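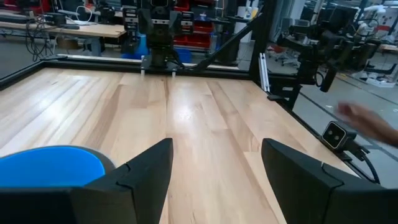

An advance directive is a written statement of the medical care a person would or would not accept if that person could no longer speak. This project examined how adults in Rulton understand such documents, and whether the moral questions behind them are being discussed before a crisis makes discussion impossible. The work was carried out over one semester for the applied ethics requirement. Group discussions took place at a table of joined wooden planks, pale strips beside browner ones, large enough for the printed forms to be laid out next to each other and compared line by line.

Background

Two forms are in common use in the area. The first is the standard state form, available at clinics and at the public library. The second is a longer form prepared by Grecu, a local hospice association, which adds a section on religious and personal beliefs. Both ask the signer to name a health care agent. They differ in how they treat feeding tubes: the state form offers a yes or no choice, while the Grecu form provides space for conditions and exceptions.

Method

A written survey was distributed through the Fundier adult learning center and three congregations that agreed to take part. A total of 336 surveys were returned. No names were collected. Respondents were asked whether they had completed a directive, whom they had told about it, and how they would weigh the length of life against comfort in a terminal illness. Smaller discussion groups met on Wednesday evenings. Participants could leave any question unanswered.

Findings

Of those who returned the survey, 51 reported having a signed directive. Many others believed that a spouse or adult child would automatically have full authority to decide, and were surprised to learn that the law sets limits on this.

Respondents who described themselves as religious were no less willing to refuse treatment than those who did not. Their written comments did, however, draw a firmer line between refusing a burdensome treatment and intending a death. Several wrote that the state form gave them no way to express that line. One comment read, "I am not asking anyone to end my life. I am asking them not to drag out my dying."

In the discussion groups, the greatest disagreement concerned dementia. Some participants held that a directive signed at 50 should bind the doctors of the same person at 80. Others felt that a patient who seems content should not be denied antibiotics on the strength of an old signature. Neither group persuaded the other.

Limitations

The sample was not random. People willing to fill out a survey on dying have probably given the matter some thought already, and younger adults were poorly represented. The survey was offered in English only.

Recommendations

The state form should include a blank section for statements of belief. Congregations and clinics should offer the forms in March, when the library already holds its tax and legal help sessions. Completed surveys and the tally sheets have been placed in the department office under the project title Skitodo and may be consulted on request.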